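Testing the Natomano gripper in simulation
Posted by Mirsad Kelmendi, July 26, 2023

I've been putting off buying a gripper for months, so I finally did the sensible thing and tried the candidates in the simulator first. Two made the cut, the Natomano and the Vandon, and each one got 200 mug pickups under the same controller settings. That's 400 attempts, run overnight while my laptop fan complained. I only had the energy to make a gallery for the mug scene (the drawer scene comes later, I'm still fixing the hinges!).

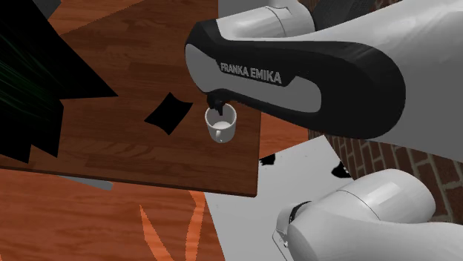
Fingers down at the mug, seen from over the arm.

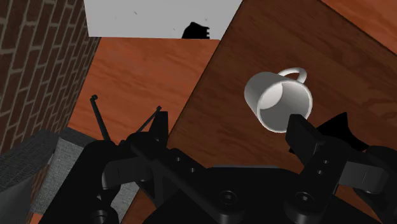 Close up on the gripper, open, with the mug just past the right finger. 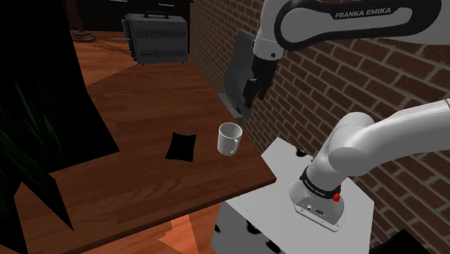 The wide view, with the arm on its white pedestal and the mug out on the table.

My main worry going in was the approach angle, and I ended up spending far more time on that than on finger force. The Jiker planner I use likes to come in tilted, and a tilt that looks harmless from across the room can put a fingertip straight into a rim. The wide camera is great for checking the whole path, but with the gripper hanging above and a bit behind the mug like that, I can't judge the last stretch at all — I need the close camera for it. So I had both running the whole time, and I'd do it that way again.

The Vandon grabbed faster and let go more cleanly. The Natomano was slower but put up with sloppy positioning much better, and my positioning is nothing if not sloppy. I also swapped in Choi's controller for the last 24 Natomano runs, and the jitter I'd been grumbling about since April mostly went away. I haven't tried it with the Vandon yet, so take that comparison with some salt.

I'm leaning Natomano for now. Next I want to turn the mug so the handle faces different ways and see which of them copes — if you've got a good way of randomizing that without half the mugs landing on the floor, please write to me!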